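4.2 Folding the towel before storage

Please use a flat table which is bigger than the towel. Wipe the table first and let it dry.

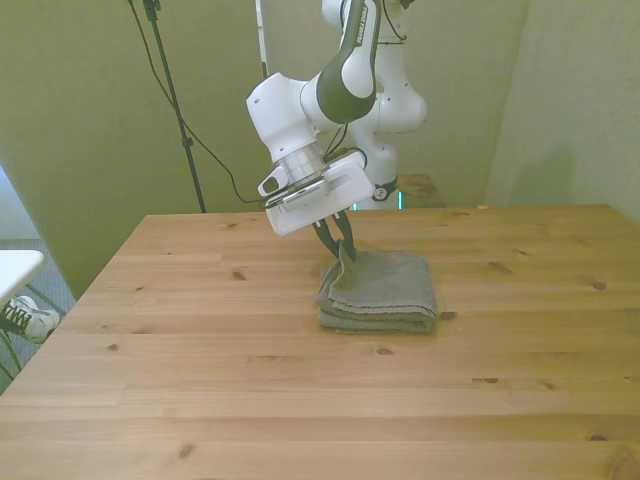
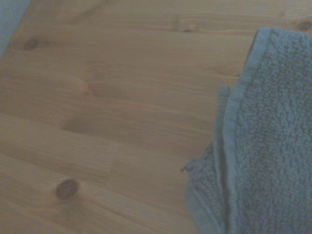 Folded towel on the wooden table.

1. Lay the towel flat and smooth it with the hand.
2. Fold it in half, short side to short side, and then in half again.
3. Turn the stack by 90 degrees and fold one more time.
4. Press softly on the top. Do not pull the corners.

Note: New Windik towels should be washed one time before the first folding.

Caution: Do not put a damp towel in the Orkeo box. It can get a bad smell.

Text: Herman Hartono, 21/05/2018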